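3.2 Surface color and perceived room size

Participants judged the floor area of each room from a fixed set of views. Wall color, floor finish and ceiling tone were varied independently, and furniture was held constant within a block. Each view was shown once, followed by a blank field.

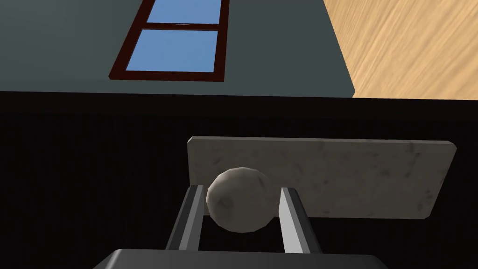

Responses were given in square feet and converted to a ratio of the true area. Of 2,889 responses, 40 were dropped for missing values. Ratios were log-transformed before fitting, with participant and room as random effects. 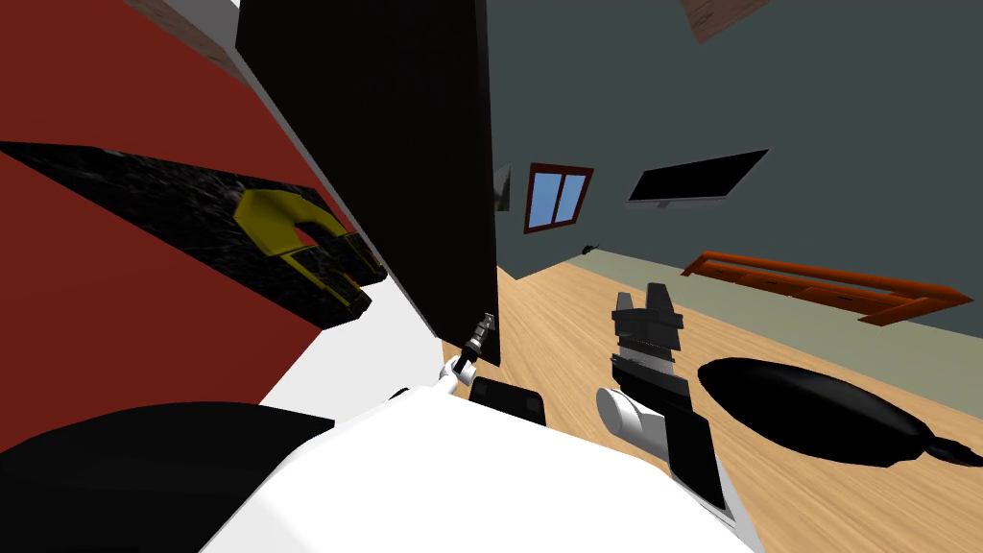 Saturated walls lowered the estimates relative to pale walls of the same hue. The effect was larger when the floor was dark, as Machala and Negi reported for corridors. Ceiling tone had no reliable effect once wall color was entered in the model. 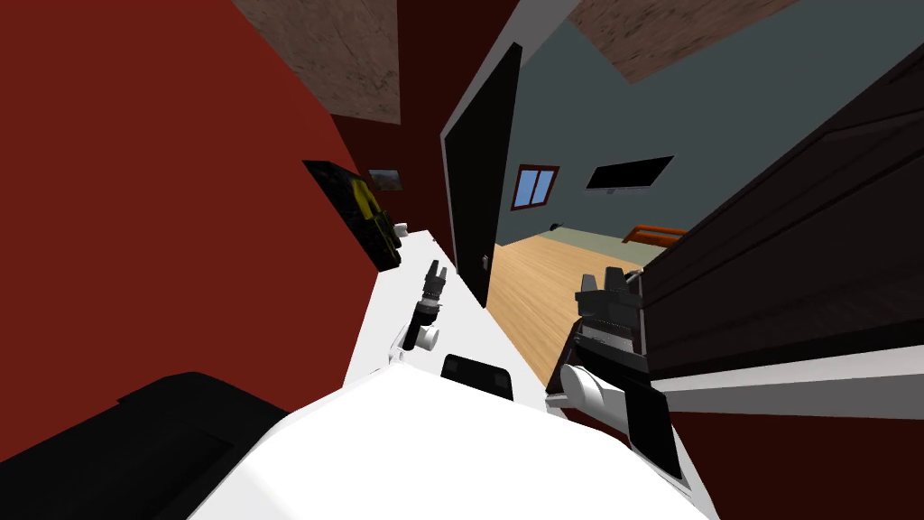 Quintela, 1/27/21

The second block repeated the procedure at the Quintela site with 1,080 responses. Instructions were translated by Amaral and checked by Magalhães. Viewing distance was not controlled, and the residual variance was higher than in the first block. The interaction with floor finish kept its sign but was weaker.

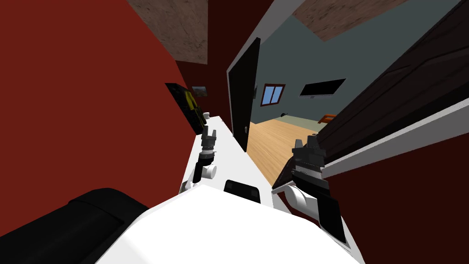

Figure 4. Interior with deep red wall, tilted view.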